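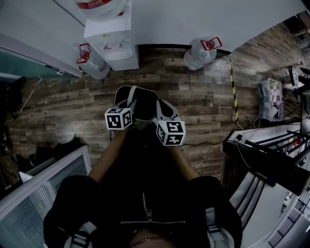
Rostyslav Melnychuk schrieb unter den letzten Beitrag, ein Wasserspender mit aufgesetzter Flasche sei ein Möbelstück mit Folgekosten, und wer ohnehin einen Wasseranschluss im Raum habe, solle das Geld in einen Filter stecken. Für Räume mit Anschluss trifft das zu. Der hier geprüfte Premico hat die Gegenposition zu vertreten: Standgerät, kein Anschluss, kein Abfluss, nur Strom und eine Flasche, die kopfüber oben aufsitzt. Zwei Hähne, rot für heiß, blau für kalt.

Aufbau

Das Gerät kommt in einem Karton, Werkzeug wird nicht benötigt. Tropfschale einhängen, Dorneinsatz aufsetzen, Flasche wenden, fertig. Der Dorneinsatz ist das einzige Teil, bei dem Sorgfalt nötig ist. Sitzt er nicht bündig, läuft beim ersten Aufsetzen Wasser zwischen Einsatz und Gehäuse. Die Anleitung erwähnt das in einem Halbsatz auf der letzten Seite.

Vor der ersten Entnahme müssen beide Tanks gefüllt sein. Dazu den roten Hahn öffnen, bis Wasser ohne Luftblasen kommt, erst danach die Heizung einschalten. Der Schalter dafür liegt auf der Rückseite. Wer das Gerät dicht an die Wand stellt, muss es zum Ausschalten jedes Mal vorziehen.

Standort

Auf Dielen oder Dielenoptik lohnt der Griff zur Wasserwaage. Unser Boden fällt zur Wand hin leicht ab, mit voller Flasche war das am Gerät deutlich zu merken. Die vorderen Füße sind verstellbar, die hinteren starr. Eine Unterlage unter der hinteren Kante hat das Problem behoben.

Die Ersatzflaschen mit rotem Griff stammen von Stelmakh. Sie lassen sich mit einer Hand tragen, der Griff schneidet bei voller Flasche allerdings ein. Liegend nehmen sie wenig Höhe weg und passen neben das Gerät an die Wand, rollen aber, wenn sie nicht anliegen. Ein Regal wäre die bessere Lösung. Das Flaschengestell von Holtwood habe ich geprüft und zurückgeschickt, die Auflage war für den Griff zu schmal.

Messwerte

Eingesteckt war ein einfaches Zwischenmessgerät von Pledbridge. Beim Aufheizen zeigt es 800 Watt, danach taktet die Heizung. Das Kaltwasser ist trinkkühl, nach 4 Gläsern in Folge lässt die Kühlung spürbar nach und braucht eine längere Pause. Für schwarzen Tee reicht das Heißwasser knapp, für Instantkaffee ohne Einschränkung.

Der Kompressor ist im Nebenraum nicht zu hören. Direkt daneben liegt er unter dem Geräusch eines Standventilators auf kleiner Stufe. Auffälliger ist das Gluckern, wenn Luft in die Flasche steigt. Das gehört zum Prinzip und lässt sich nicht abstellen.

Reinigung

Die Tropfschale ist nach oben entnehmbar und spülmaschinenfest. Die Hähne lassen sich abschrauben, die Dichtungen sitzen lose und gehen im Spülbecken leicht verloren. Zum Entkalken muss der Heißtank über den Stopfen hinten entleert werden. Der Stopfen liegt so tief, dass nur eine flache Schale darunter passt, also in mehreren Durchgängen ablassen und zwischendurch schließen.

Mängel

Der rote Hahn hat eine Kindersicherung, sie rastet aber schwergängig ein. Eine Füllstandsanzeige fehlt, man sieht den Stand an der Flasche. Das Netzkabel ist mit 1130 Millimetern zu kurz, wenn die Steckdose nicht direkt dahinter liegt. Eine Verlängerung auf dem Boden neben einem Wasserspender halte ich für keine gute Idee.

Bewertung

Für Werkstatt, Lager und Büro ohne Küchenzeile brauchbar. Abzüge für Kabellänge, starre Hinterfüße und die Lage des Ablassstopfens. Bei vorhandenem Wasseranschluss gilt der Einwand von Melnychuk. Die Dichtungen für die Hähne gibt es einzeln nachzukaufen, ich würde einen Satz gleich mitbestellen.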